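Cell 2 notebook, May
Entry 9, equipment plan for next budget round
Written up by Aba Adjei

Purpose: settle what goes on the purchase request for the basket handling cell and what waits. Arm stays. Open items are fingers, wrist camera, cable routing, table.

Current setup, orange and dark brown baskets on the white table:
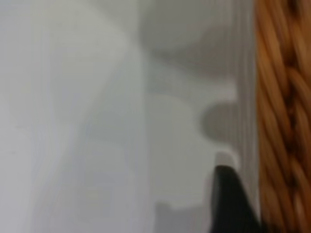
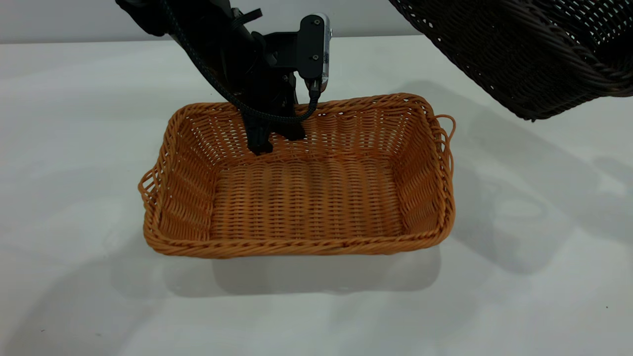
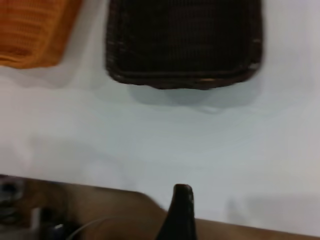 1. Wrist camera

Close to the rim the wrist view is mostly blur. The plait of the rim reads as color and a coarse diagonal texture, and the pale surfaces beside it give almost nothing to work with. At table distance the view is usable: the dark basket is slightly soft, but the corners can be picked out.

Options:
a) Keep the present module and depend on the fixed camera for the last part of the approach. No cost. Fails when the wrist hides the near rim.
b) Drirkero short-focus module. Fits our plate with new screw holes. Lead time 4 weeks. Quote requested.
c) Cruzado stereo unit. Heavier, needs a new bracket, and we would have to redo the payload numbers. Not this round.

Leaning (b). Need the minimum focus distance in writing before it goes on the request. Their sheet gives it from the lens housing, we need it from the plate.

2. Fingers

Present fingers are matte black. Against the dark basket the contrast is poor; against orange there is no trouble. Tradelport lists the same finger in light gray, part 1011, sold in pairs. Request 2 pairs, one to fit and one spare. Check the tip radius against ours. A wider tip will snag in the weave.

3. Cable

The braided cable hangs in a loop across the front of the wrist. Want a side-exit connector and a clip further up the arm. Small parts, charge to consumables, keep off the capital request.

4. Table and lighting

Table is fine. Shadows beside the baskets are soft but still shift the segmentation edge on the dark one. Skollasia panel light was suggested at the last planning call. Hold until the finger color is changed, then rerun and look at the edge error again. Do not buy both at once or we will not know which one helped.

5. Baskets

Order more of the dark brown in the same size. The weave differs between the two colors, so results from one should not be carried over to the other in the report.

To do
- Drirkero: focus distance, price with and without mounting plate
- Tradelport: tip drawing for 1011
- measure clearance between finger and inner wall, both baskets
- ask purchasing whether camera and fingers can share one request number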